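Pridier Stance Mat review: a lot of money for a strip of turf

I practice in a garage. Five steps from the kitchen door, one net, one bad back. So when people at my club started going on about the Pridier Stance Mat and how it had saved their elbows, I was ready to be sold. I paid full price for mine, $615, and I've hit off it since August.

The claim on the box is that the turf "responds like a fairway." I don't know which fairway they had in mind. At Wekerbridge, where I play most of my golf, a fat shot digs in and dies. On the Pridier the club skids and comes through, and the ball still goes into the net with a nice loud smack. You feel like a hero. Then you get out on the course and lay sod over the thing.

To be fair, it is easier on the joints. My old mat was a Marsden, a thin green rug glued to rubber, and 30 minutes on that left my wrists buzzing. I hit 144 balls in one evening on the Pridier and woke up fine. If you're hurt, or you've been hurt, that may be enough reason to buy it and you can stop reading.
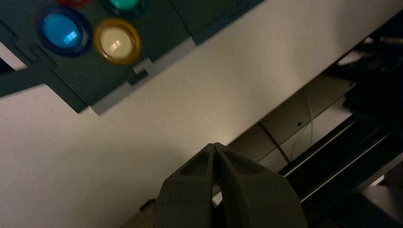 The tee insert is where I lose patience. You get 3 rubber tees in the box and the short one is useless for anything but a hybrid. The long one split down the side in the first month. Replacements come only in a set, from Pridier, and shipping costs nearly as much as the tees.

It also moves. On bare concrete the whole mat creeps forward with every driver swing, so every so often you stop and kick it back. I cut up an old yoga mat and stuck it underneath, and that works, but I shouldn't have to.

A friend has the Clerberg, which sells for less than half the price. We swapped for 2 weeks. His turf is stiffer and looks cheap, but it stayed put and it told me when I'd hit one heavy. I gave it back with some regret.

Good padding, bad feedback, silly price. I'd wait for a sale - and try the Clerberg first.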